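Butcher block

Butcher block is a solid wood surface made by gluing strips or short lengths of lumber into a thick slab. It is used for countertops, worktables, cutting boards and shop benches. The name comes from the freestanding blocks once used in meat shops, which were built from upright timbers so that the cleaver struck the ends of the fibers.

14 shares 3 comments

Construction

There are 2 common types, distinguished by the direction of the grain in relation to the working surface.

In edge-grain block, long strips are turned on their sides and glued face to face, so that the narrow edge of each strip forms part of the top. The strips may run the full length of the slab or may be made up of shorter pieces joined end to end. Edge-grain slabs are stiff along their length and cost less to make. Most countertops and long tables are of this type.

In end-grain block, short pieces are set upright and the cut ends face the user. A knife edge passes between the fibers and leaves a shallower mark. End-grain block takes up liquid faster than edge-grain block, needs more oil, and is heavier to build because it must be thick enough to resist splitting. The slabs sold by the Flendau mill in Milliscombe were 3 inches thick in this type.

Hard maple is the usual wood in North America. Beech, birch, oak, cherry and walnut are also used. Dense, closed-grain woods are preferred for food contact. Open-grained woods such as red oak hold crumbs and moisture in their pores and are more often used for desks and benches.

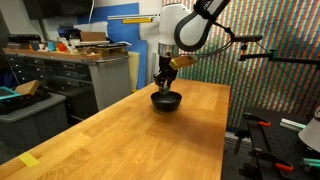 Movement and installation

Wood gains and loses moisture with the air around it. A slab changes very little in length but can change noticeably in width between a humid summer and a heated winter. A top screwed tightly to its base across the grain may cup or crack. Installers use slotted holes, oversized holes with washers, or metal clips that slide in a groove.

New slabs are normally left in the room for several days before they are fastened. Both faces should be finished with the same number of coats. A slab sealed only on top takes up moisture from below and bows. Cutouts for sinks expose end grain and are sealed separately.

The Macaraeg system, used in school workshops, joins the top to a steel base through 22 sliding clips. Teresa Rafferty's handbook on bench building recommends the same method for any top wider than 47 inches.

Finishes

Surfaces used for cutting are finished with food-grade mineral oil, sometimes mixed with beeswax. The oil does not harden and has to be renewed as the wood dries out. Cooking oils are avoided because they can turn rancid. Tung oil and linseed oil cure to a harder film but need a longer wait before use.

Tables and counters not used for cutting may be coated with varnish or a hardwax oil such as Inditz. Film finishes resist stains well, but a scratch that breaks the film lets water under it, and repair usually means sanding a wide area.

Care and repair

Spills are wiped up promptly and the surface is dried after washing. Iron left standing in water on oak or walnut produces a black stain, which can be lightened with oxalic acid. Shallow cuts and scorch marks are removed by sanding with the grain, after which the finish is replaced.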